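Ustov在Binthorpe推出卧室换季整理上门服务 冬衣收存五月起接受预约

(Binthorpe,五月)家居整理公司Ustov今天宣布,面向Binthorpe及周边地区住户的卧室换季整理服务正式开放预约。服务内容包括冬季外套、针织衫、毯子和床上靠垫的清点、检查、折叠、装袋与入柜,住户也可以选择把暂时用不到的衣物送往公司在Felham的存放点,秋天再取回。首批开放100个上门名额,按预约先后排定。

这项服务此前在Binthorpe试行了一个冬春季,共有88户家庭参加。试行期间的做法、收费方式和衣物记录单都做过修改,正式版本以修改后的内容为准。已经参加过试行的住户可以沿用原来的衣物记录,不需要重新登记。

Ustov过去的业务集中在搬家前后的打包和厨房、储藏室的整理,卧室一直作为附加项目,由住户在预约其他服务时顺带提出。公司服务主管Mpho Molefe说,去年入冬以后,单独询问卧室的电话明显增多,提问也很接近:厚外套往哪里放,毛衣该挂还是该叠,毯子收起来之后柜门关不上怎么办。

“来电话的人多数并不缺柜子。”Molefe说,“他们的柜子里放着夏天的东西,冬天的东西就搭在椅背上、床尾上。到了五月,两季的衣服全在外面。我们把这件事单独列成一项服务,派去的人只做卧室,时间也只算卧室的。”

服务流程

上门服务分为四个步骤,依次是清空、检查、折叠、归位。整理员到达后先与住户确认范围,哪些抽屉可以打开、哪些不动,写在记录单的第一栏。范围之外的柜子和箱子整理员不会打开,住户临时想增加的,在记录单上补写一行即可。

清空从衣柜的一侧开始,每次只清一格或一段挂杆。清出来的衣物放在床上。公司在试行初期使用过自带的折叠桌,后来取消,原因是多数卧室放下桌子以后,柜门只能开一半。床的面积大,高度对大部分人也合适,衣物从柜子到床上只有几步路。现在的做法是保留床上的毯子或床罩,把枕头和靠垫推到床头一侧,中间的位置用来折衣服。如果住户不希望衣物直接放在床品上,可以在预约时注明,整理员会带一块干净的棉布铺在上面。

检查时逐件看领口、袖口、下摆、口袋和接缝。口袋必须掏空。发现的硬币、票据、钥匙和纸巾统一放进一只浅盘,结束时交给住户。有污渍的衣物单独放一边,当天不装袋。接缝开线、纽扣松动、绗缝线脱开的衣物写入记录单,由住户决定是修补、照原样收起来,还是另作处理。整理员不替住户决定任何一件衣物的去留。

折叠环节按衣物的厚度和面料分组,具体做法见下文。归位时,下一季要穿的衣物先放到伸手能够到的高度,收存的衣物放到高处、床下或者装箱送走。最后,整理员与住户一起核对记录单,双方各留一份。

一间普通卧室通常安排一个上午或者一个下午。上午场从九点开始,下午场从两点开始。如果到点还没有做完,整理员会先把床面清出来,保证住户当晚可以正常使用,余下的部分另约时间,不再收取上门费。

几类衣物的处理方法

负责员工培训的Oratile Ndlovu编写了一份卧室整理手册,供整理员在现场使用。手册的简版会随预约确认信寄给住户,自己动手的家庭也可以参照。以下是其中与冬季衣物有关的部分。

绗缝外套和其他有填充物的厚外套。先拉好拉链或者扣好扣子,正面朝下摊平,两只袖子向背后折,再沿着衣身的长度折成长方形。折的时候尽量顺着横向的缝线走,折痕落在两道蓬起的横格之间。带帽的外套,帽子向内折平。折好以后用手掌从下摆向领口慢慢压一遍,把里面的空气赶出来,不要用膝盖压,也不要坐在上面。手册不建议把这类外套长期抽成真空,尤其是穿了多年、填充物已经有结团的。短途搬运时可以压缩,到了地方就打开。

浅色外套要另外看一遍袖口和领口内侧。这两处的痕迹在室内灯光下不容易看出来,放过一个夏天以后会变黄,洗起来比当季处理费事。整理员会把衣物拿到窗边检查,住户自己做的时候也可以这样。洗过的外套要确认完全干透,特别是腋下和口袋底部。

针织衫和毛衣。一律折叠,不挂。厚的放下面,薄的放上面,叠放的高度以抽出最下面一件时上面不倒为准。起球的地方可以用除球器处理,毛面较长、手感蓬松的衣物除外,这类衣物只轻轻拍一拍,把压倒的毛顺开。带有长腰带、系带或者松散罗纹边的,先把带子折进衣身里再叠,免得在袋子里和别的衣物缠住。

深色衣物。黑色和深灰色的衣物与浅色绒面织物分开装。试行时有住户反映,黑色外套收了一个月,拿出来以后粘满浅色绒毛。手册后来加了一条:在铺着绒毯的床上折深色衣物时,折完先用粘毛滚筒走一遍,再装袋。带抽绳的衣物,抽绳两头塞进衣身,不留在外面。

绒毯。绒毯体积大,是卧室整理中最占地方的一类。手册的做法是留到最后处理,其他衣物折完离开床面以后再动它。两个人各执一边,对折,再对折,然后从一头卷起来。一个人做的时候,可以直接在床上从床尾向床头卷,卷到一半停下来把两侧的边拉齐。绒面上深浅不一的印子是毛的倒向造成的,用手顺着一个方向抹一遍就会变匀,不用洗。五月以后夜里仍然会用毯子的家庭,可以只收厚的一条,薄的一条叠在床尾。

靠垫和装饰枕。带褶的圆形靠垫不压缩,不叠放重物,立着放在柜子上层。可拆洗的先拆外套,内芯晒过再装回去。标签上的洗涤说明保留,不要剪掉。试行中有好几户的靠垫因为剪了标签,只能凭手感判断能不能下水,整理员遇到这种情况一律不建议机洗。

围巾、手套和帽子。放进浅盒,盒子不加盖,放在衣柜下层或者门口。手套成对套在一起。这一类东西数量多、体积小,试行时花的时间常常超过外套,现在单独放在最后一段时间做,住户也可以选择自己处理。

Ndlovu在培训中要求整理员先做一张床,再做一个柜子。新员工要在培训用的房间里反复练习同一批衣物,直到折出来的大小基本一致,能放进同一只收纳袋。“我们不教花哨的折法。”她说,“住户秋天打开袋子,抖一下就能穿,这件衣服就算收好了。折得太小、太紧,他们自己第二年也叠不回去。”

关于一次拿出多少衣物,手册前后改过。最早的版本要求把全部衣物一次清出来,全部堆在床上,让住户看到总量。试行中不少住户看到那么大一堆衣服,第一反应是想停下来,有几户当场提出改天再做。修改后的手册规定,床上同一时间最多放一格柜子的量,折完一组,拿走一组,再清下一格。未折的放在床头靠外侧,折好的放在靠近整理员的一侧,两边留出空当。这样的安排下,中途接电话、照看孩子或者吃饭都不影响进度,回来以后能接着做。

收纳用品

服务使用的收纳袋和衣物箱由Coetzee供应。袋子分大小两种,侧面有透气网格,正面有一个插卡口,用来放手写的标签。衣物箱为硬质,可以推到床下,也可以叠放。住户家里已有收纳袋的,整理员优先使用现有的,不要求另外购买。需要购买的,按件计入账单,用了几个算几个,没有拆封的带走。

标签由整理员手写,写明衣物类别、谁的衣物和收存的月份。试行期间公司用过打印标签,住户反映字太小,站在凳子上看不清,后来改回手写。标签只写类别,例如“厚外套”“毛衣”“毯子”,不写品牌和价格。

防虫用品由住户自己选择。公司可以提供雪松木片,家中有人对气味敏感的请在预约时说明。Ustov不使用樟脑丸,也不会在住户的衣柜里喷洒任何药剂。

Felham存放点

家里确实放不下的衣物,可以送到Felham的存放点。存放点由Pieter Van der Merwe负责,室内控制湿度,衣物箱离地放置,每个箱子上只有编号,没有姓名。住户手里的记录单上写着对应的编号。

存放点只接收清洗过并且完全干燥的衣物和毯子。皮革、毛皮、礼服以及贵重衣物暂不接收。羽绒类和绗缝类外套采用松装,一只箱子放不下时分成两只,不为了省箱子硬塞。毯子与外套分箱。

Van der Merwe介绍说,试行期间最常见的问题是住户想提前取回其中一件。“五月收走了,过几天下雨降温,有人打电话来要一件外套。我们能取,但是要翻箱子,要约车,住户得等。”他建议每个人至少留一件厚外套和一件毛衣在家里,等天气稳定了再决定要不要收。记录单上现在增加了“留用”一栏,整理员会在装袋之前逐人询问。

取回的时间从秋季开始安排。住户可以要求送到家里,也可以自己到Felham领取。送到家里的箱子,整理员可以协助打开、挂起和抖松,这一项需要另外预约。

试行住户的反馈

Shafiq Chowdhury一家住在Binthorpe,试行期间做过一次主卧和一次儿童房。他说自己最初预约是因为衣柜门合不上,一直以为需要再买一个柜子。整理员把柜子清出来以后,发现上层放着两条已经不用的旧毯子和一袋没有打开过的床单,毯子送走之后,冬季外套刚好能放进去。

“我原来把厚外套全挂着,一件占好几件的地方。”Chowdhury说,“现在挂着的只有衬衫和一件雨衣。孩子的毛衣放在最下面的抽屉,他自己能拿,也基本能放回去。”

他也提了意见。第一次上门时,整理员到得比约定时间早,家里床还没有铺,衣服也没有洗完,结果当天有一部分衣物没有办法装袋。公司据此修改了预约确认信,把准备事项提前寄出,并请整理员在出发之前打电话确认。

还有住户反映,记录单项目太多,填起来像是在盘点仓库。正式版本的记录单缩短为一页,同类衣物合并为一行,只有需要修补或者送存的才逐件写明。

另外一些意见目前还没有解决。有住户希望晚间上门,公司现有人手暂时安排不了。有住户希望整理员同时代为清洗,公司没有清洗设备,也不打算收取衣物外送干洗,只能提醒住户提前安排。阁楼和车库里的衣物也不在这次服务的范围内,需要另按储藏室整理预约。

预约前的准备

请住户在上门前完成以下几件事:把要收存的衣物洗净晾干;床上铺好平时使用的毯子或床罩,枕头和靠垫可以留着;床的两侧留出可以站人的位置;贵重首饰、现金和证件提前收好;家中有猫狗的,请安排在其他房间。

衣物不需要事先分类,也不需要叠。已经分过类的,请告诉整理员是怎样分的,避免重新打乱。住户不必全程在场,但开始时确认范围和结束时核对记录单需要有一位成年人在家。

绗缝衣物、条纹衣物与绒毯在床上 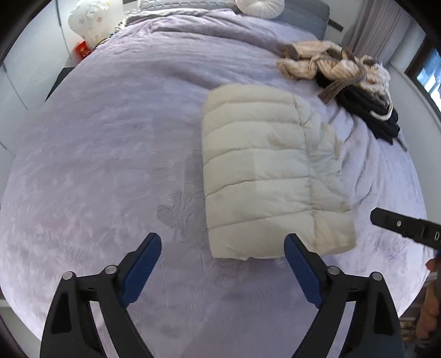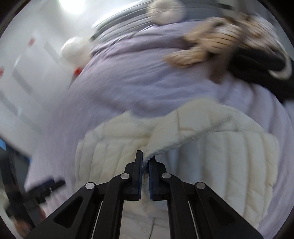 收费与名额

卧室换季整理按间计费,不按衣物件数计费。预约时收取上门费35元,其余费用在服务结束、记录单核对完成之后支付。收纳袋、衣物箱和Felham存放费用单列,住户不选就不产生。取消或者改期请在前一天中午之前通知,上门费可以转到下一次使用。

同一户预约两间或者两间以上卧室的,安排在同一天进行,由同一位整理员负责。合租的住户可以分别预约,各自的衣物分开登记,公用柜子需要所有使用人同意后才会打开。

首批名额排满以后,公司会开放候补登记。如果有人取消,按登记顺序通知。Molefe表示,是否增加人手要看前几周的实际用时,公司不打算为了多接预约而缩短每户的时间。

整理手册简版也可以单独索取,不预约服务的住户同样可以领取。纸质版放在Ustov位于Binthorpe的办公室前台,数量有限,取完再印。手册中有一页空白的衣物记录表,可以复印使用。Ndlovu正在编写床品和夏季衣物的部分,完成以后会寄给已经预约的住户。

Ustov还计划在Binthorpe办公室安排一次折叠演示,内容为厚外套、毛衣和毯子,时间定在上午,参加者可以带一件自己的衣物来练习。演示不收费,需要提前登记,具体时间由前台通知。

关于Ustov

Ustov是一家家居整理公司,办公室设在Binthorpe,业务包括搬家打包、拆箱归位、厨房与储藏室整理,以及本次推出的卧室换季整理。公司在Felham设有衣物与家居用品存放点。

媒体联系

Nilton Sánchez,Ustov对外联络部。采访、整理手册样本以及Felham存放点参观事宜,请致电或前往Binthorpe办公室,由前台转接。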